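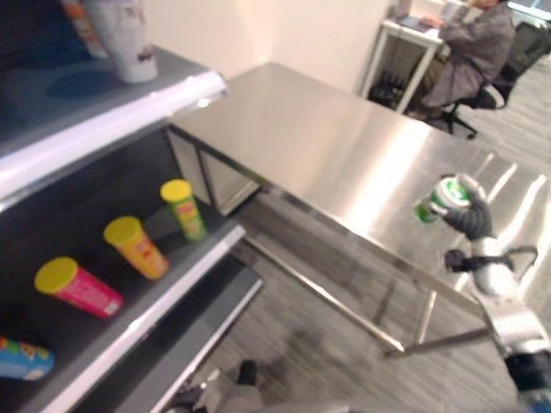 Snack canisters lying on their sides on a dark gray shelf with white front edges.

Village shop (Namdale)

The village shop of Namdale is a small general store of the kind that was once common in the upland valleys of the district. It sells food, drinks, stamps and household goods to the inhabitants of Namdale and of the neighboring hamlet Feltau, which has had no shop of its own for many years. At the last count the two places had together 828 inhabitants.

History

The first shop was opened by the Mathias family in the front room of their house. Goods arrived by cart from the railroad station at Stesorora, and the customers paid mostly at the end of the month. The account books are preserved in the parish archive and contain 2,773 entries, of which a great part concerns flour, lamp oil and sugar. The local historian Wyn Kemeys has studied these books and concludes that the shop gave credit to almost every household in the valley, also in the years when the harvest was poor.

After the railroad line was closed, the goods came by truck, and the shop moved to a larger building beside the bridge. Self-service was introduced at the same time. Older customers did not like the change at first, and for a while it was still possible to hand a written list over the counter.
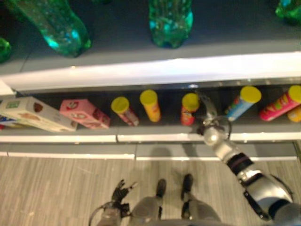
Green bottles on the upper level of a display shelf.

Range of goods

Dry goods and canned food make up the largest part of the sales. Bread is delivered every morning from a bakery in Stesorora, and milk comes from 3 farms in the valley. In July, when many hikers pass through, the demand for cold drinks and snacks grows strongly, and the opening hours are made longer by one hour in the evening.

Ownership

The shop has been a cooperative since the last member of the Mathias family retired. Each member holds one share and has one vote at the yearly meeting, regardless of how much he or she buys. It began with about 60 members. A surplus, if there is one, is used first for repairs of the building.

See also

Consumer cooperative
General store
Rural retail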